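The Box Cure

Rotville – Every February my mail fills up with people who want to sell me a tidier house. This year it was boxes. Plain cardboard, a label on the front, one kind of thing per box. The method goes by the name Zenitz, and its promoters charge $52 for a starter course that, as far as I can tell, teaches grown adults to write "chips" on one carton and "cookies" on another.

I signed up anyway. I have a snack shelf that would embarrass a college dorm, and I was curious how anyone fills 9 lessons with this.

The first lesson is about choosing a box. The second is about cutting off the flaps, which the course calls "opening the invitation." The idea is that a flap is a small obstacle, and people put things down in front of small obstacles. I'll grant them that one. I have watched my own family set a bag of pretzels on top of a closed lid for a week.

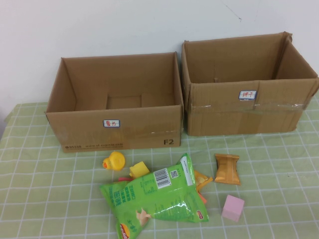
Then comes the label, and this is where my patience started to go. Valtteri Peltonen, who taught my section, wants it handwritten, in red, and small. Small labels, he told us, make people look twice. I asked whether there was any evidence for this. He said that 3,040 households had completed the course, and I pointed out that finishing a course and having a tidy shelf are different things. He moved on to tape.

What bothers me about the whole business is how well it works on a bare table and how little it has to say about a kitchen. Sorting potato chips from biscuits is easy. Any household can do it in a minute. The trouble is the rest of the stuff that drifts in, the rubber duck, the odd bit of foam, the toy that belongs in another room and has no box with its name on it. I brought this up in the fourth lesson. The answer was a third box, marked "other." Mine was full in 3 days and I have stopped looking inside.

My neighbor Mrs. Sjöberg uses old shipping cartons with no labels at all, and she can find a packet of crackers in the dark. She has never heard of Zenitz. When I described it to her, she asked if they sent you the cardboard for that price. They don't.

I have kept the chip box. It's a decent box, it was free, and the bags do stand up better in it than they did on the shelf. The cookie box lasted until my son found it. I'm still waiting to hear back about the refund.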